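Ludeck Handling Set: README

Version 2, March 2018

Read this file before you use the recordings or add to them. It covers what is in the set, how sessions are run, what gets thrown out, and what you may do with the data. The Norker rules mentioned below are our own house rules for hand-held gripper work. They are kept in the file norker_rules.txt in the same folder, and where this README and that file disagree, that file wins.

Contents

The set holds 3,000 recordings of people handling ordinary objects with a hand-held gripper that carries its own camera. Each recording has a video file, a log of how far the fingers were open, and a short text note saying what the operator was asked to do. Objects range from cups and folders to office furniture. Recordings run up to 90 seconds. Anything longer is split at a point where the gripper is not holding anything.

Sessions are grouped by site. There are 8 site folders, each with a notes file that lists the operators by number, the lighting, and any change made to the gripper during the session. Site names in the folder titles are code words and do not match the names of the buildings.

Before a session

Check that the fingers open and close fully and that both pads are seated. A pad that has lifted at one corner must be replaced before recording, even if it still grips. Wipe the lens with a dry cloth. Run the Lucero calibration script and keep its output with the session, including when it fails.

Cables are the main trip risk. Operators look at the object and not at their feet, and they often walk backward. Route cables along a wall where you can. Where they have to cross the floor, agree on a walking path with everyone present and keep to it. Do not step over a power strip while holding the gripper. If the path has to change, stop the recording first.

Agree on the task in one sentence and write it down before the first take. "Turn the chair to face the wall" is fine. "Do something with the chair" is not, and notes like that were the biggest cause of rejected takes in the January review.

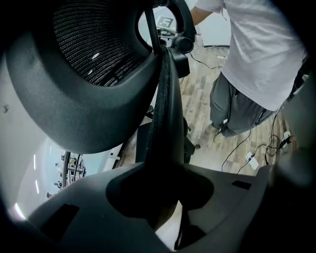
Furniture has a few rules of its own. Lock or block casters unless rolling is part of the task. Grip a fixed part of the frame in preference to a lever, knob or anything on a spring. Keep your free hand away from hinges and height adjusters. A second person may stand close by to steady the object, but only one person gives instructions, and "stop" from either person ends the take.

Do not lift anything with the gripper that you would not lift with one hand. The working limit for lifted objects is 500 grams. Pushing, pulling and turning heavier things is allowed as long as their weight stays on the floor or the table.

People in the recordings

Everyone who might appear must sign the consent form before the session starts. This includes people who are only helping or watching. Ask visitors to wait outside until the take is over.

Keep faces out of view where possible. Any face that does appear is blurred before the take is added to the set. Screens, badges and mail should be turned over or moved. If someone withdraws consent, delete the whole take and log the take number in withdrawn.txt. Do not trim it and keep the rest.

What gets rejected

A take is rejected if the finger log has a gap, if the video and log are out of step, if the task note is missing, or if a safety rule was broken. A failed grasp is not a reason to reject. Mark it "fail" in the result column and leave it in. Dark or blurred takes are kept with a quality mark of 1.

Known problems

Calibration drifts at two of the sites that used the older Peltance mount. The affected takes are listed in drift.txt. Finger opening is slightly overstated for soft objects. Task notes from the first sessions use "seat" and "chair" for the same thing, and we have not gone back to fix this.

Use and changes

The set is for research and teaching. Do not try to identify anyone in it, and do not pass on copies without this file. To report a bad take, open a ticket with the site code, the take number and the time in the video where the problem starts. Corrections go into the next version, and old take numbers are never used again.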